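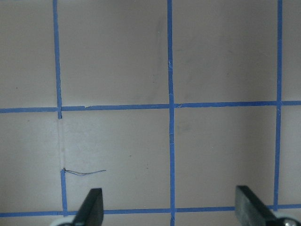 Tape Grids, Table by Table

Welcome to my small gallery page. My name is Damian Nowicki and I like to divide tables into squares with painter's tape. I use the grids for sorting small parts, mostly buttons and screws, and in December I also use them for seeds. One roll is enough for a table and costs me very little, so I do it again whenever the old lines get tired.

The table at Prudov
Blue tape on a pale gray top, three lines one way and two the other. I put the lines by eye, without a ruler, and they lean a little. The middle one is my favorite because it goes all the way.

The left line has a gap in it, with a pale mark where the tape is missing. I will try warm water and a soft cloth for this mark, and if it stays, I will cover it with new tape.

In two places on the upper cross line you can find a small step. I don't mind such seams, but a screw can catch on them when you push it with a finger - so press them well with a spoon.

Notes for people who want to try
Wipe the table first and let it dry. Start with the long lines, then lay the short ones over them. Tear the tape by hand if you are in a hurry, or cut it if you want clean ends. I pull it off slowly, at a low angle, and I don't leave it on through the summer.

My next table is the one at Iltach, which is longer and has a rough top. I want 20 cells there, and this time I will borrow a ruler. If you have made a grid of your own, write to me - I read the mail every Thursday evening.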